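수작업 시연 수집 노동

수작업 시연 수집 노동은 로봇에게 물건 다루는 법을 학습시키기 위해 사람이 손에 드는 그리퍼로 일상 작업을 되풀이하고 그 기록을 남기는 일을 가리킨다. 업계에서는 줄여서 '시연 작업', 작업자는 '시연자'라고 부른다. 자동화 산업에 속하지만 하루의 대부분은 손으로 물건을 집고 옮기는 데 쓰이며, 이 때문에 자동화가 노동을 줄인다는 통념의 반례로 자주 거론된다. 이 문서는 주얼리 정리 작업을 중심으로 다룬다.

개요

시연 작업은 로봇 팔을 원격으로 조종하는 방식과 구별된다. 작업자는 그리퍼를 직접 쥐고 움직이며, 집게의 벌어짐과 이동 경로가 기록된다. 로봇 본체가 현장에 없어도 되므로 작업장은 공장일 필요가 없고, 가정집 거실이나 임대 사무실에서도 이루어진다. 공급업체들은 이를 '유연한 근무 환경'이라고 홍보해 왔다. 비판하는 쪽에서는 사업장의 임대료와 안전 관리 책임이 줄어드는 효과가 먼저이고, 유연성은 나중에 붙은 설명이라고 본다.

주얼리 정리는 시연 작업 가운데 까다로운 축에 든다. 구슬 팔찌는 집는 위치에 따라 모양이 달라지고, 시계는 줄과 문자판의 무게가 다르며, 가는 사슬은 집게 끝에서 빠지기 쉽다. 귀금속 유통업체의 검수 및 포장 공정을 자동화하려는 수요가 배경으로 꼽히지만, 실제 매장이나 물류 현장에 적용된 사례는 드물다.
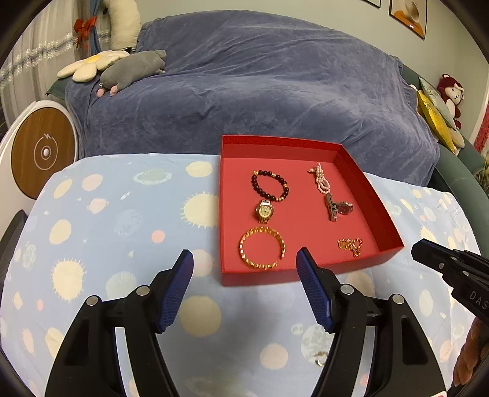
드물다는 평가에는 이견도 있다. 물류 자동화 업체 트렐테티(Treltetti)는 소형 장신구 분류를 이미 상용화 단계로 분류하고 있다. 그러나 이 회사가 말하는 상용화는 시범 계약을 포함한 개념이며, 시범 공정마다 사람이 옆에 서서 떨어진 물건을 다시 올려놓는다는 점은 홍보 자료에 적혀 있지 않다.

작업 방식

작업 한 건은 보통 '에피소드'라고 불린다. 시연자는 양손에 그리퍼를 하나씩 들고, 천 위에 놓인 장신구를 상자에 담거나 상자에서 꺼낸다. 정해진 배치가 끝나면 물건을 흩어 놓고 처음부터 다시 시작한다. 흩어 놓는 시간은 기록에 포함되지 않으며, 업체에 따라서는 임금 산정에서도 빠진다.

지침서의 요구는 대체로 비슷하다. 집게를 급하게 닫지 말 것, 물건을 던지지 말 것, 한 손이 다른 손의 경로를 막지 말 것 등이다. 주얼리처럼 엉키는 물건에서는 이 규칙들이 서로 부딪치는 일이 많다. 여러 줄로 접힌 진주 장신구를 한 번에 들려면 집게를 깊이 넣어야 하는데, 그러면 옆에 있는 물건이 밀린다. 숙련된 시연자는 이런 경우 집는 순서를 바꾸지만, 순서까지 정해 둔 지침에서는 그 판단이 오류로 집계된다.
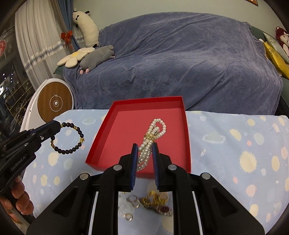 노동 조건

스켄게이트(Skengate) 사업장의 사례가 비교적 자세히 알려져 있다. 이 업체는 원래 수작업 포장을 대행하던 곳으로, 1월에 포장 인원 일부를 시연 작업으로 전환했다. 전환 대상자 80명에게는 '로봇 교육 전문가'라는 직함이 주어졌다. 직함은 바뀌었으나 시급표는 포장직의 것을 그대로 썼다.

포장반 출신 시연자 사우산 자베르(Sawsan Jaber)는 사내 간담회에서 "손목이 아픈 건 똑같고, 이제는 천천히 아프다"고 말했다. 포장 작업에서는 빠른 손이 평가를 받았지만 시연에서는 일정한 손이 평가를 받는다. 같은 간담회에서 현장 관리자 베르나르두 베텐코르트(Bernardo Bettencourt)는 무거운 상자를 드는 일이 없어졌고 앉아서 일할 수 있게 되었다고 반박했다. 두 주장은 모두 사실로 받아들여지며, 어느 쪽도 임금 문제에는 답하지 않는다.

시연자들이 가장 많이 제기한 불만은 반려 기준이다. 스켄게이트가 한 달 동안 제출한 에피소드는 2,808건이었고, 이 가운데 1,524건이 승인되었다. 반려된 건 중 437건에는 사유가 기재되지 않았다. 업체는 자동 검수 프로그램의 초기 오류라고 설명했는데, 사유 없는 반려분이 나중에 재심사되었는지는 확인되지 않는다.

숙련의 성격

자동화 옹호론에서는 시연 작업이 단순노동을 지식노동으로 바꾼다고 주장한다. 엘리 제아제아(Elie Geagea)는 이 주장을 '승격 서사'라고 이름 붙이고 비판했다. 그에 따르면 시연자의 손에 쌓인 요령은 기록으로 넘어가는 순간 업체의 자산이 되고, 시연자에게 남는 경력은 다른 직장에서 거의 인정되지 않는다.

요령이 실재한다는 점에는 양측이 동의한다. 둥근 구슬 팔찌를 예로 들면, 집게 사이에 구슬을 어떻게 맞물리느냐에 따라 고리가 벌어지기도 하고 세로로 가늘게 늘어지기도 한다. 늘어진 상태로 상자에 내리면 모양이 흐트러지므로 한쪽 끝을 먼저 바닥에 대고 눕히는 사람이 많다. 지침서에는 없는 동작이며, 시연자들끼리 어깨너머로 배운다. 양손을 함께 쓰는 작업에서는 한쪽 그리퍼가 다른 물건을 문 채 기다리는 시간도 생기는데, 이때 팔을 어디에 두느냐가 하루의 피로를 좌우한다고들 한다.
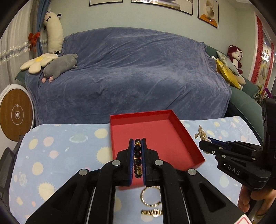
쟁점

첫째 쟁점은 대체의 순서이다. 시연 자료로 학습한 기계가 포장 공정에 들어오면 가장 먼저 줄어드는 자리는 시연자들이 떠나온 바로 그 자리이다. 푸아드 사예그(Fouad Sayegh)는 전환 배치를 받은 사람에게 원직 복귀권을 보장해야 한다고 제안했으나, 스켄게이트는 원직이 남아 있을 경우에 한한다는 단서를 달았다.

둘째는 기록의 범위이다. 그리퍼를 쥔 손과 주변 공간이 함께 기록될 수 있어, 거실에서 이루어지는 작업에서는 사생활 문제가 따른다. 현행 동의서 대부분은 작업물에 관한 조항만 두고 있다.

셋째는 성과 측정이다. 업체가 공개하는 지표는 수집 건수와 승인율에 머무르며, 그 자료로 학습한 기계가 팔찌를 얼마나 제대로 집는지는 좀처럼 공개되지 않는다. 헤렐(Herell)처럼 수집량을 분기마다 발표하는 곳도 학습 결과는 함께 내놓지 않았다.

같이 보기

포장 노동
도급제 임금
반복 사용 긴장성 손상 증후군
모방 학습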